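Flurngate, and why I stopped keeping every receipt

For years I kept my paperwork in a filing cabinet in the hall cupboard. Bank statements, payslips, the guarantee for a kettle that went to the tip in a previous decade. When we moved to Flurngate I paid to have it all carried up two flights of stairs, and then in May I finally sat down and went through it. It took most of a week of evenings. I'm writing down how I did it as a few people asked, and I'll want to remember if I ever let it build up again.

I started by tipping everything out of the folders. The labels were no use. "House" had car insurance in it and "Car" had the instructions for a boiler we left behind in the old place. I made three piles on the bedroom floor: keep, shred, ask somebody. The third pile was the biggest on the first night and I nearly gave up.

Josée Turcotte, who I used to share an office with, did her father's papers after he died, and she told me to do it by year and forget the subject. It went much faster after that. Anything from a year I was sure about could go almost whole. The shredder I had was a MacPherson, quite old, and it takes 9 sheets at a time if you feed it straight and far fewer if you don't. It cuts out when it gets hot and you have to leave it for half an hour. I used those gaps to pull staples.

By Friday I had 16 bags of shreddings lined up on the landing. I'd guessed there were 2,000 sheets in the cabinet. I kept a tally on the back of an envelope for the first two drawers and it came to 4,000, so I stopped counting there.

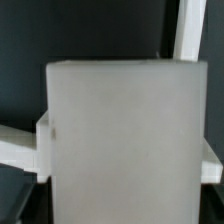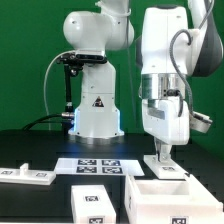
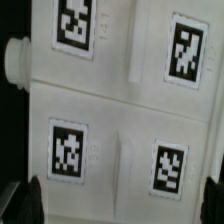
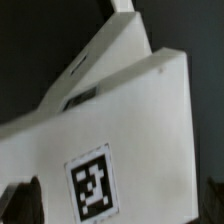 How long do you need to keep payslips?
I keep mine until the tax for that year is settled and I've checked it against the end-of-year form, then a couple of years more to be on the safe side. If you work for yourself the rules are stricter, so look up the current ones before you shred anything.

What I kept in the end fits in one box file. It has the deeds and the mortgage letters, birth and marriage certificates, pension letters, the wills, and anything to do with work done on the house. Lucie Vachon from downstairs pointed out that a buyer's solicitor will want the paperwork for the windows, and I had already put that on the shred pile. I got it back out. I also kept one folder of things that are no use at all, mainly letters from my aunt and a school report that calls me "steady".

Some of it I scanned first. I wouldn't bother scanning as much next time. I did every page of a loan we paid off years ago and I can't think when I'd look at it. The scans are in folders by year, with a copy on a memory stick in the box file. I named the files with the year first so that they sort properly, then who it's from, then what it is. I got that wrong for the first evening's worth and had to go back and rename them all.

The other half of the job was stopping more paper coming in. I went through the accounts one at a time and switched them to online statements. Most took five minutes. Komholm, who did our contents cover, wanted a signed letter before they would stop sending me letters. I posted it and had two more envelopes from them, one to say they had received it and one to say it had been dealt with.

Sisten, the recycling people who cover this side of Flurngate, won't take shredded paper loose. It has to be in a tied paper sack, and they leave it behind if it's in plastic. I found that out after filling the bags, so I spent another evening moving it all over. Some went on the compost at the allotment, mixed in with grass cuttings. It clumps if you put too much in at once.

The cabinet itself is still in the cupboard. It's too heavy for me to get down the stairs on my own, and the bottom drawer has the Christmas lights in it now. Next job is the photographs, which I'm putting off until the evenings get darker.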